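Home Archive Gear Budget About

Monday, filed under Budget

Posted by the shop blog author

I have now read the Ceklow quote four times and I like it less each time. The headline number is $3,439 for what they call a starter package, and for a minute I was ready to sign. Then I got to page two.

The $3,439 gets you one hand-held gripper, a mounting plate and a case to carry it in. It doesn't get you spare fingers. Those are $216 a set, and the quote suggests "a modest reserve," with no hint of what modest means. I wrote to ask how long a set of fingers lasts and got back a paragraph about duty cycles that never once mentioned a week, a month or a job. Shipping is $80. Fine. The support plan is $162 a month, and you have to take it for the first year, so before anything has been picked up or put down I'm signed up for another $1,944. That's more than half the price of the package, for the right to send email.

Bullside does it differently. They lease, and they won't put the lease rate in writing until you've been on a call with them. I've been on the call. I still don't have the rate.

What bothers me about both is that they sell on the easy stuff. Every demo I've sat through has been blocks and cups. Blocks and cups are hard, they stay where you leave them, and you could do them with barbecue tongs. The work we'd want to automate at the Campbell Street shop is soft and floppy. Shoes, mostly, and the laces are the worst part of a shoe. So if I'm going to budget for this, I want to budget for laces, and I'd like to see a price for the tool that can deal with a lace and then a price for the arm that can do it without a person holding the other end.

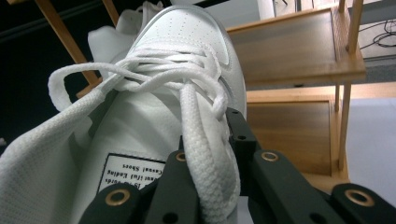 A reader who signs as Bemis wrote in to say I have the budget upside down, that the gripper is the cheap part and always will be, and that what eats the money is the hours somebody spends on the same job over and over before an arm can try it alone. Put the hours in first, Bemis says, and see what's left for hardware.

I went back to my spreadsheet and there was no row for hours at all. I had a row for cable ties. I've added one now, and I'm not going to print the number because I don't trust it yet, but it's bigger than the Ceklow package by a good margin, and that's with me pricing my own time like a teenager's.

I don't buy all of it, though. If the fingers wear out at $216 a set, then more hours means more fingers, and the hardware line goes up right along with the labor. Neither vendor will give me a wear figure, so I can't tell how bad it gets. I've put in two spare sets as a placeholder, $432, and colored the cell red.

Where I am for now: no lease, no signature. I've asked Ceklow to quote the gripper without the support plan, and to tell me in plain words whether the price of fingers is fixed for the year. I've asked Bullside for a rate, again. If either one answers before January I'll post the numbers. The spreadsheet stays open in the meantime, and the row for the arm itself is still blank.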